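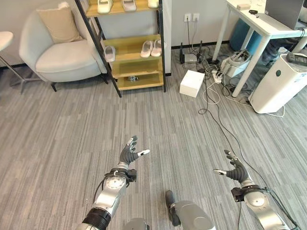 Seating corner, October. Armchair, side table, slipper rack, with the rack still at an angle.

Wednesday, 9:40. Layout notes for the waiting corner, continued from the last page. N. Segura has the floor plan and will copy these into it.

Rack: wood shelves on a dark metal frame. Three white slippers on the top shelf, side by side. Second shelf has one pale slipper near the left end and the pinkish-white pair toward the right. Proposed order is pairs only, toes to the wall, singles in a bag until matched. Turn the rack parallel to the wall before anything else goes on it. At present the front left leg points into the room and takes up walking space.

Armchair: light gray, from the Nenness order. Stays where it is. Beige cushion upright against the back, as in the plan. Menport quoted 499 for a second one, delivery 3 weeks. Not ordered. Noelia wants to see the corner with one chair first.

Side table: white round top, thin metal legs. Keep it left of the chair. Check that the splayed legs clear the baseboard when it is pushed back.

Floor: cables are the main problem. The long black one runs over the striped flooring from the electronics by the back wall, straight through the space people will use to reach the rack. Reroute along the wall with clips. Gronthorpe clips held on the last job; the Çınar ones let go on textured paint, so don't use those again. Need 2 packs.

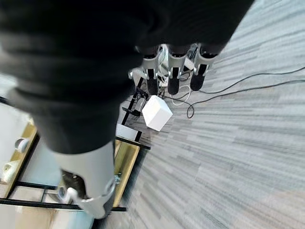

White box on the floor, gray streaked surface, two thin cables alongside.

Box: plain white, no marking that I can find on the sides facing out. Label it or move it to the store shelf. It can't stay on the floor once the cables are clipped.

Open items:
Rack parallel to wall.
Match or bag the single slippers.
Clips, then cables.
Box label.
Second chair, decision with Noelia after the corner has been in use for 2 weeks.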